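Hand-Held Grippers for Recording Pick-and-Place Tasks
Project report, Filtau workshop group, Oct 18, 2018

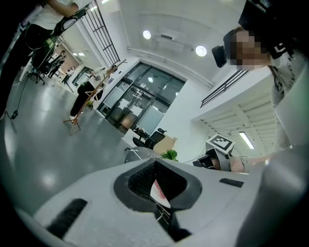 Why build a gripper that a person holds when the goal is to control a robot arm?
A person can show the task faster than we can program it, and the recordings can be used later to train the arm.

1. Parts
We made two versions of the gripper, Cusi and Gunby. Cusi came first, in February, and had hard plastic fingers. Gunby has the same body with black rubber on the gripping surfaces. The body is white plastic and was printed in sections at the shared workshop in Hellby. Printing took longer than planned - one shell warped and had to be done again.

2. Position tracking
We used square black-and-white markers for position. The marker has to sit flat on its mount, or the angle comes out wrong. Our first mount was held on with tape and shifted when the trigger was pulled hard. The second is screwed down.

Strong overhead lights were the other problem. A glossy printed marker reflects them and the software loses it. Matte paper fixed most of this.

3. Grip test
We tried to pick up a thin folded card from a table 30 times with each version. Cusi's fingers slid over the card unless it stuck out past the table edge. Gunby did better, mostly on cards with a raised fold. Neither version could lift a card lying fully flat.

4. Recording
Each session was limited to 300 seconds. After that the hand gets tired and the movements get sloppy. We saved 4,000 frames for the final set and threw out the ones where the marker was lost.

5. Problems left
The trigger spring is too stiff for small hands. Cables still get in the way when two people work close together - we want to route them along the forearm. The rubber also picks up dust from the floor and should be wiped before every session. The next print will use a softer spring and a wider marker mount.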